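Play Produce (Sorting Sets)

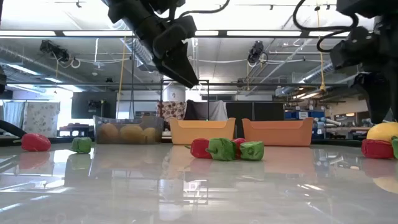
Shibata Givik

Play produce is the general name for imitation fruit and vegetables made for handling, sorting and pretend cooking. The bell pepper is among the most loved pieces in any set, and it is easy to see why: few vegetables have such a cheerful outline, and few come in such strong colors!

Bell peppers

A good imitation pepper is blocky and lobed, with a curved stem that gives small fingers something to hold. Red and green are the classic pair. Makers usually leave the lobes a little uneven, so that a pepper set down on the table may rest on its side, stem pointing off to the left or right, while its neighbor stands upright. Some have a wrinkled face as well, a lovely touch that rewards a close look. Green stems on red peppers are also a help to beginners, who can match the stem of one piece to the body of another.

Yellow fruits

Large rounded yellow fruits are the usual partners of peppers in mixed sets. The difference in shape is as useful as the difference in color, and a child who cannot yet name either one can often tell them apart by feel.

Bins

Sorting is done into open plastic bins, commonly set in a row at the back of the table with the produce spread in front. Bins with raised corners and a dipped front rim are a favorite, as the low front makes it easy to reach inside. Colors vary from light orange-yellow to deep orange. Translucent gray bins are popular too (the contents show through the wall, so yellow-orange fruits can be spotted without tipping anything out).

The Doltham collection

The play museum at Doltham holds 1281 pieces of imitation produce, of which 577 are vegetables. It began as a gift of 300 pieces from the toy maker Podwood, and the whole collection goes on display each October. The pepper drawers are a delight, with greens running from pale lime to nearly black.

Care

Plastic pieces are wiped with a damp cloth and dried before storage. Heavy pieces go at the bottom of the bin, and stems should never be used as hooks.

Related articles
Play kitchens
Stacking and nesting bins
Wooden fruit
Color sorting games
Market stall toys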